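Setting Up Your Grelta Sewing Machine
Section 5: Threading, Tension and Your First Seam

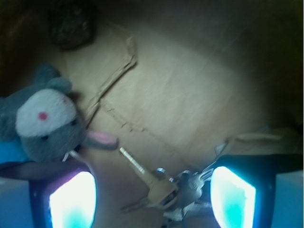
Okay, so by now you've got the Grelta out of its packing, the foot pedal is plugged in and the light over the needle comes on. If the light doesn't come on, go back to Section 4, because nothing in this part is going to work without power. I've owned mine since May and I've threaded it wrong in pretty much every way there is, so what follows is the order that works for me. The booklet that comes with it does the bobbin last. I do it first and I'm sticking with that.

What you need on the table: a spool of all-purpose polyester thread, an empty bobbin (the clear kind, the metal ones rattle), small scissors, a size 80 needle if the one in the machine is old, and two scraps of plain woven cotton as long as your hand. Don't use stretchy fabric for your first seam. Please. I did, and I spent a whole evening thinking the machine was broken.

Winding the bobbin

1. Turn the power switch off while you set up. You'll turn it back on in step 5.

2. Put the spool on the pin and push the cap on snug. The small cap goes with small spools and the big cap goes with big ones.

3. Take the thread left around the little metal button on top, then bring it back to the bobbin. Poke the end up through the hole in the bobbin from the inside.

4. Set the bobbin on the winder and slide it to the right until it clicks.

5. Power on. Hold the thread tail straight up and press the pedal gently. After a few turns, stop, snip the tail close, and then go for it until the bobbin is full.

Note: If the thread piles up at the top or the bottom of the bobbin, it slipped off the metal button. Pull it all off and wind again. A lumpy bobbin will give you lumpy stitches.

Threading the top

6. Power off again. Raise the presser foot. This is the big one! With the foot down, the tension discs are squeezed shut and the thread just sits on top of them, and you get a bird's nest under the fabric the second you start sewing.

7. Turn the handwheel toward you until the needle is at its highest point.

8. Follow the printed arrows: down the right-hand slot, around the bottom, up the left-hand slot, and through the take-up lever (the metal hook that bobs up and down). Then straight down to the needle.

9. Thread the needle from front to back and leave a tail as long as your finger.

Caution: Always turn the handwheel toward you, never away. Turning it backward can jam the thread in the hook, and picking it out with tweezers is no fun at all.

Dropping in the bobbin

10. Slide the clear cover off and drop the bobbin in so the thread unwinds counterclockwise. When I'm looking down at it, the thread makes the shape of a letter P. If it looks like a 9 to you, flip the bobbin over.

11. Pull the thread through the slit until you feel a tiny bit of drag.

12. Hold the top thread loosely, turn the handwheel toward you one full turn, and a loop of bobbin thread will pop up. Pull it out and push both tails to the back.

Your first seam

13. Set the dial to straight stitch, length 2.5, tension 4. Line up your two scraps, lower the foot, and power on.

14. Hold both tails for the first few stitches, then let go. Guide the fabric, don't tug it — the feed teeth do the pulling.

15. At the end, hold the reverse lever for three or four stitches to lock the seam. Raise the needle, raise the foot, and slide the fabric out to the left.

Checking the tension

Look at both sides of the seam. They should look the same. Loops on the underside mean the top thread is too loose, so rethread it first (see step 6, it's nearly always step 6) and only then turn the dial up to 5. If the top looks tight and puckered, turn it down by half a number and sew another line. I keep my test scraps in a jar with the settings written on them in ballpoint.

Caution: Foot off the pedal and power off any time your fingers go near the needle. That includes changing the presser foot.

Once you have a seam you're happy with, leave the machine threaded and go on to Section 6, where we do zigzag and the dreaded buttonhole.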